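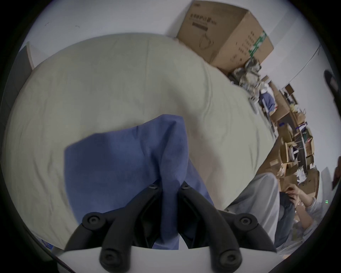
2 min read

Cloth handling: grasp-point results from the Sernenwood set

The Stasville group has finished scoring its first round of cloth pickup data, collected with the two-finger hand-held gripper in homes instead of on the lab bench. The set holds 362 demonstrations, of which 118 were held out for testing. Each one begins with a crumpled cloth on a soft surface, as with the blue cloth on the bedsheet, and the policy has to choose where to close the fingers.

Two labeling methods were compared. The first marks the highest point of the cloth. The second, which the group calls Praltine, marks the fold nearest the midpoint between the fingertips and adds an approach angle. Both were trained on the same wrist-view video with the same network — only the labels differ.

Praltine gave fewer empty closures on thin fabric. On towels the two methods could not be told apart. The remaining failures are mostly double grasps, where the fingers take the cloth and a pinch of the sheet under it. Soft bedding makes this worse: the surface rises between the fingers as the base plate presses down.

Fingertip depth is not recorded at present. The next round, at the Cifuentes site, will add it and will cover four fabric types. Label files for the current round are on the group drive — use version 2, as the first export had the left and right fingers swapped.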